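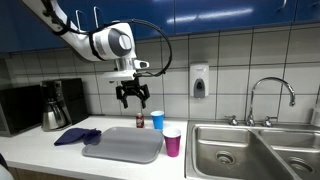
I have a theory about break room kitchens, and my theory is that you can tell how the people in a building get along by what ends up next to the sink. I've worked in plenty of them (temp jobs, a long stretch at a newspaper, two years at Nostmont answering phones) and I always look at the counter before I look at anybody's desk. A gray tray, a short red can of soda, a blue cup at the back by the wall and a pink one up near the edge of the sink: to me that's a friendly counter. Somebody owns a tray! You don't carry drinks for other people on a tray if you can't stand them.

My own interest in trays is new. Last October I rented desk space in the old Pemavgate building, 50 people sharing one kitchen, and for the first 4 weeks I made my coffee, balanced it on my laptop and prayed. Then Katalin Vincze from the second floor watched me slop half of it down my sleeve and said, very kindly, "You know there's a tray." I did not know there was a tray. It was behind the cereal. I've been a convert ever since, and I will talk about it at parties.

The trick, Katalin says, is the rim. A flat board looks lovely in a store but the first time you turn a corner everything slides. Plastic is fine, plastic is great, you can rinse it in the sink and be done. I paid $70 once for a fancy one from Trokel with handles and it lives under my bed with wrapping paper on it.

And then there's the towel question. I'm on the side of leaving it out, in a heap, right where your hand lands when the pot drips. Gert Tshabalala, who has the desk across from mine, folds his in thirds and hangs it up, and we have agreed to stop discussing it. Dark colors, though, we both vote for. Coffee shows up on a pale towel forever.
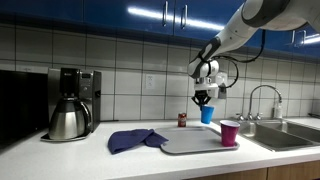 Blue cup, blue cabinets, and a navy-purple towel with one end over the tray.

As for coffee, give me a thermal carafe over a glass pot any day. The glass ones sit there cooking until three in the afternoon, and the smell gets into your coat. With the steel kind you pour a late cup and it still tastes like coffee. Ours is a hand-me-down from the Cuevas office upstairs, and the lid sticks a little, so you have to give it a quarter turn back before it'll pour.

Cups I like in plastic and in colors that fight with each other. You always know which one is yours, and when it goes off the counter you just pick it up and wash it. Mine's orange. Katalin's is green, unless she's borrowed mine again.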